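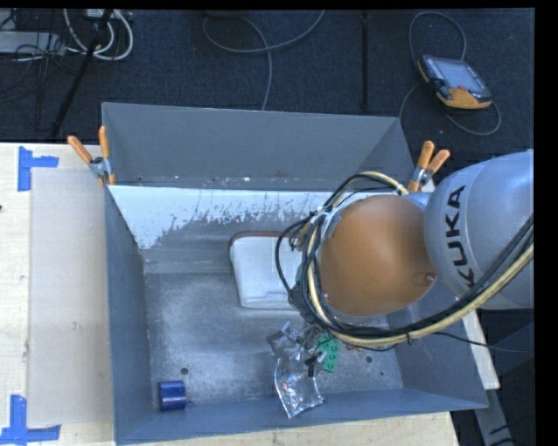

Gray metal bin, seen from above, with holes in the floor.

# Tavov open-top bins – FAQ

**Is flaking on the inner walls a defect?**
No. Light chips and scratches on the walls are surface wear. Send the bin back if you find a crack or a bent rim.

**Can I repaint the inside?**
Yes, on the walls only. Sand loose edges, wipe with a damp cloth and let the paint cure for 12 hours. Leave the floor bare.

**What are the holes in the floor for?**
Drainage. Keep them open – a liner needs matching cutouts.

**How much can a bin hold?**

| Model | Load limit |
|---|---|
| Woklow | 175 kg |
| Marinho | 200 kg |

Limits apply to a bin standing level on all its feet.

**Do cloudy patches on the floor mean rust?**
Usually not. Brushed metal turns cloudy with use. Rust is orange or brown and leaves a mark on a white rag.

**Can different items share one bin?**
Yes. Put heavy pieces in first and keep everything below the rim.

**How do I clean it?**
Brush out loose chips, then wash with mild soap. No wire wheels.

**Where do I order replacement feet?**
From Nikeck, in sets of four. Quote the model name.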